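What's new in the Kandia app: shared lists finally work offline

June 2023

If you've been using Kandia for your shopping and packing lists, you probably know the feeling. You walk into the far corner of a big store, your signal drops to nothing, and the shared list you built with the rest of the household turns into a gray screen with a spinning circle. Personal lists have worked without a connection for ages, but shared ones needed to be online every single time you opened them. Well, that changes with version 267, and I am so happy to be writing this one up!

Once you have the update, any shared list you've opened on your phone stays on your phone. You can check things off, add new items, rename them, drag them into a different order and leave notes, all with no connection whatsoever. When you're back online the app sends your changes up and pulls everyone else's down. On my own phone, with a list of 124 items, the catch-up was done before I'd put the thing back in my pocket.

The hard part, of course, is what happens when two people edit the same item while one of them is offline. Earlier test builds simply let the last edit win, and a few of you wrote in (rather firmly) about vanished notes. The new version keeps both. If you change "milk" to "oat milk" while someone else changes it to "2 milk", you'll see the two versions stacked together with a small orange dot, and you tap the one you want. Check marks are simpler: if either person checked the item off, it's checked off. I've been using this daily and the orange dot has shown up far less often than I expected.

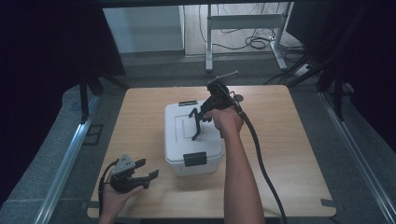 Turning it on takes very little. Open Settings, go to Lists, then Sync, and look for the switch called Keep shared lists on this device. For new accounts it's already on. For everybody else it starts in the off position, so do go and check – I missed it myself for the first couple of days and wondered why nothing was different. If the switch isn't there at all, you're still on an older version or the server side hasn't reached your account yet. Version 267 is out on Android now and on iPhone in most countries.

Storage was my other worry, as I have an older phone that's always close to full. Text lists take up next to no room. Photos attached to items are another story, so those are only kept if you ask for it, with a second switch right under the first one. Leave it off and you'll see a gray placeholder where the photo would be until you're connected again.

A few smaller things came along in the same release:

The home screen widget can now show up to nine items in its tall size, and checking one off no longer opens the whole app.

Search looks inside notes as well as item names. Please try this, it's wonderful if you're the type who writes "the blue one, not the green one" under everything.

Lists imported from Skavusix keep their section headings. They used to arrive as one long pile and you had to sort them out by hand.

The dark theme has a proper black option for people who found the navy too bright at night.

There are still some rough edges. You can't invite a new person to a list while you're offline, and removing someone has to wait for a connection too. The tablet version shows the orange dot but won't let you compare the two edits side by side, so for now you have to settle those on a phone or in the browser. And reminders tied to a shared list will only go off on the device where they were set. The team at Trikonville, where the sync code is written, has all three on its list, with the tablet fix planned for September.

The public test group for this feature closed last week with 303 people in it, and the bug reports were fantastic: clear steps, screenshots, even a couple of screen recordings. Thank you! If you'd like in on the next round, the sign-up is in the app under Help, then Try early versions. The next thing to be tested is repeating items, the most requested feature we have, and I've already got my trash night reminder waiting for it.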